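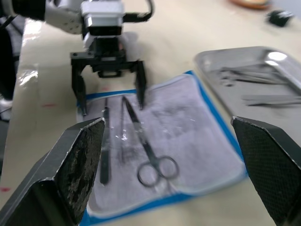 Shared Bench Room Checklist — Grosbridge Metal and Bead Studio

Filled in by the closing keyholder, December. Marks used: OK, FIX, N/A. Comments go under the item they belong to. The torch items are done first, before the lights at the back are turned off.

Torches and gas

1. Cylinder chained to wall, cap within reach. OK

2. Hoses free of cracks and burns. FIX
Comment: Scorch mark on the hose at bench two, a hand's width from the handle. Soap test showed no bubbles. Torch tagged and taken out of use until the hose is replaced. The new hose is on order from Mkhize.

3. Flashback arrestors fitted on both lines. OK

4. Striker at each station, no cigarette lighters. OK
Comment: One lighter found in the drawer with the bezel wire. Removed.

5. Soldering blocks sound and sitting flat. FIX

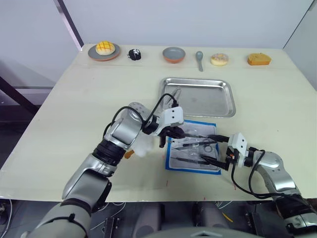

Comment: Charcoal blocks at benches one and three have split and need binding wire or replacing. The ceramic block at bench four is fine but the surface has glazed over with flux. Sand it back and cut fresh grooves so pins and jump rings can sit in them. A shallow crisscross grid, like the top of a pineapple bun, holds small work better than grooves going one way. Wear a mask for the sanding and do it over the sink with the tap running.

6. Fire extinguisher gauge in the green, pin in place. OK

7. Fire blanket on its hook by the door. OK
Comment: Somebody hung an apron over it. Moved the apron.

Pickle and chemicals

8. Pickle pot lid on, unplugged at close. OK

9. Only copper or plastic tongs in the pickle. FIX
Comment: Steel tweezers left in the pot again and a batch of silver ear wires came out pink. Tweezers now hang on the other side of the room. The batch can be cleaned up, see the card above the sink.

10. Baking soda tub at least half full. OK

11. Patina and liver of sulfur stored apart from the pickle, labels readable. FIX
Comment: Label on the small jar has run. Relabel with date opened. Do not keep either one on the shelf over the pickle pot.

12. Resin and hardener bottles wiped and closed. OK

Polishing and drilling

13. Guards on both buffing wheels. OK

14. Dust collector bag less than half full. FIX
Comment: Bag was packed tight. Changed it. Counter on the Dodska motor reads 3,473 hours. Brushes are due at 4,000, so put a set on the next order.

15. No chains on the wheel. OK
Comment: Chain goes in the tumbler, including fine chain wrapped on a board. This has come up before and the answer is the same.

16. Safety glasses at each machine, lenses clear. OK
Comment: 18 pairs in the cabinet, all wearable. Two are scratched but still fine for visitors.

17. Flex shaft foot pedals off the walkway. FIX
Comment: Cord at bench five runs across the gap where people carry hot work to the pickle. Taped down for now. It needs to go behind the leg.

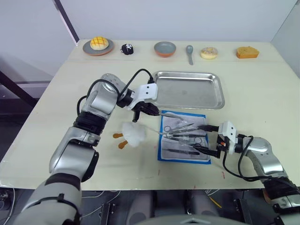 Ventilation and air

18. Ondeo hood draws a strip of tissue flat against the filter. OK

19. Window opens fully. OK
Comment: Stiff in cold weather. A little wax on the track.

Carried over to next check

Hose at bench two, blocks at one and three, cord at five, jar label. Receipts in the blue folder, total so far $37.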